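検索: キーワードを入力 検索
過去ログ内を検索 スレッド順 日付順

件名: Re: [prusik-tea] 水の硬さと紅茶の色、みなさんどうしてますか
差出人: Dewanti Hidayat
投稿: 10月 21:40

Indiraさん、みなさん、こんばんは。Dewantiです。

返事を書こう書こうと思っているうちに、やかんを三回も空焚きしかけました(笑)。水の話になると長くなるたちなので、お茶でも用意して読んでください。

Indira Iyer さんの投稿:
> 引っ越してから、同じ茶葉なのに紅茶の色がどうにも暗いんです。
> 味もぼんやりして、香りが立ちません。表面にうっすら膜のような
> ものが張ることもあります。前の家では一度もなかったのに。
> ポットは同じ、茶葉も同じ缶の続きです。やっぱり水でしょうか。
> 浄水器を買う前に、何か試せることがあれば教えてください。
> それと、硬い水に合う茶葉があれば、それも知りたいです。

やっぱり水だと思います! 膜が張るというのが決め手で、うちもCornnessに越してきた最初の冬、まったく同じことで悩みました。カルシウムの多い水だと、お茶の成分とくっついて膜になるんですよね。体に悪いものではないそうですが、見た目がどうにも……。白いカップの内側に茶色い輪が残るのも同じ理由らしくて、私は毎週末、重曹でごしごしやっていました。

それで水道の水質表を取り寄せてみたら、うちの地区の硬度は176。数字を見たときは「ああ、おまえか」と声が出ました。Indiraさんのところも、水道局に聞けばたぶん教えてくれますよ。電話だと部署をたらい回しにされるので、窓口に行ったほうが早いです。私はそれで半日つぶしました。

浄水器を買う前に試せること、ですよね。いちばん簡単なのは、店で売っている軟水のボトルを一本買って、水道水と並べて淹れてみることです。2000ミリリットルのボトルなら、600ミリリットルのポットで3回分とれて、少し余ります。茶葉の量と時間をきっちり揃えて、カップも同じものにして、窓のそばで色を見比べてください。うちでやったときは、軟水のほうが明るい赤で、水道水のほうは古い十円玉みたいな色でした。夫は「どっちも茶色」と言っていましたが、あの人はコーヒー派なので無視しました。

それから、沸かし方。私は以前、長く沸かせば沸かすほどいいと思い込んでいたんです(祖母がそうしていたので)。でも長く沸かすと空気が抜けて、味が平らになる気がします。カルシウムは少し落ちてくれるんだけど、香りまで一緒にいなくなる感じ。今は、ぼこぼこと大きな泡が出てきたら、そこですぐ火を止めています。このあたりはThirumalai Reddyさんが前に詳しく書いていらしたので、過去ログを探してみてください。Thirumalaiさんは「一度沸かして冷まし、上澄みだけを沸かし直す」派でしたよね? 私は面倒くさがりで一度しか試していませんが、膜は確かに減りました。

うちでは比べ飲みをするとき、必ず甘いものを途中に挟みます。渋いのを何杯も続けると舌がくたびれて、四杯目あたりから全部同じ味になってしまうので。

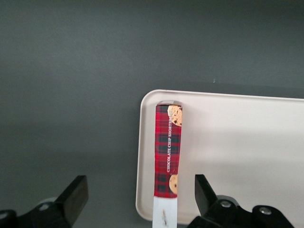
お茶うけの箱、トレーにのせて。

お菓子は、バターのきいた素朴なものがいいです。ジャムの入ったものだと、そのあとしばらく紅茶が酸っぱく感じられて比べ飲みになりません。前にレモン風味のを出してしまい、みんなで首をかしげながら「この水、酸っぱくない?」と大騒ぎしたことがあります。犯人はレモンでした。

さて、硬い水に合う茶葉の話。好みもあるので話半分で聞いてくださいね。

うちで落ち着いたのは、アッサムの細かいタイプです。もともと味が濃いので、硬い水で多少角が取れても負けません。ミルクを入れるなら断然これ。色が暗くなるのも、ミルクを入れてしまえば気にならないし、膜もあまり目立たなくなります。ケニアのものも似た感じで頼もしいです。

反対に、ダージリンの春摘みは本当にもったいない! Raed Jaberさんからいただいたとっておきを水道水で淹れてしまって、あの青い香りがどこにもなくて、台所で立ち尽くしました。それ以来、春摘みのときだけは軟水のボトルを使うことにしています。高いけれど、茶葉のほうがずっと高いですから。

あと、Palaniappanの店で扱っているニルギリ、あれは意外と硬い水でもいけました。香りがすっきりしていて、冷やしても濁りにくいです。ただ去年の袋と今年の袋で茶葉の大きさがだいぶ違って、今年のは同じ時間だと出すぎます。もし買うなら、いつもより早めに一口味見してみてください。私は一袋の半分を渋くして飲みました……。

浄水ポットについても少しだけ。うちはClulteckの注ぐ式のを使っていた時期があります。最初の二週間は感動しました。ところがフィルターの替え時を守らないと、いつのまにか元の水に戻っているんですよ。カレンダーに印をつけても、私はその印ごと忘れるので、結局やめてしまいました。まめな方なら向いていると思います。Hedvig Sandbergさんがずっと同じのを使っていらしたはずなので、Hedvigさん、もし読んでいたら使い心地を書いてもらえませんか? フィルターをどこで安く買っているのかも、ぜひ。

そうそう、やかんの内側に白いのがこびりついていたら、水にクエン酸を溶かして沸かし、しばらく置いてからよくすすいでください。お酢でもできるけれど、うちは三日くらい何を飲んでもピクルスの気配がしました。おすすめしません。

ポットの茶渋のほうは、私は落とさない派です。落とす派の方との論争は去年さんざんやったので、今回はやめておきますね(でも落とさないほうがおいしいと思う)。

長々とすみません。Indiraさん、軟水との比べ飲みをやってみたら、色がどうだったか教えてください。できれば茶葉の名前も。それと、お水のボトルは裏に硬度が書いてあるので、数字の小さいのを選んでくださいね。硬水のボトルを買って比べても、暗い紅茶が二杯できるだけです(やりました)。

ではでは、おやすみなさい。

Dewanti

--
prusik-tea メーリングリスト
お茶と道具とその周辺のおしゃべり

最近の投稿
・Re: 水の硬さと紅茶の色、みなさんどうしてますか
・ティーコジーの中綿、洗えますか
・ニルギリ今年の袋について(Palaniappan)
・Re: Re: 茶渋は落とすべきか
・沸かし直しの水、私のやり方(Thirumalai Reddy)
・注ぎ口の欠けたポットを直した話
・冷茶を濁らせないコツ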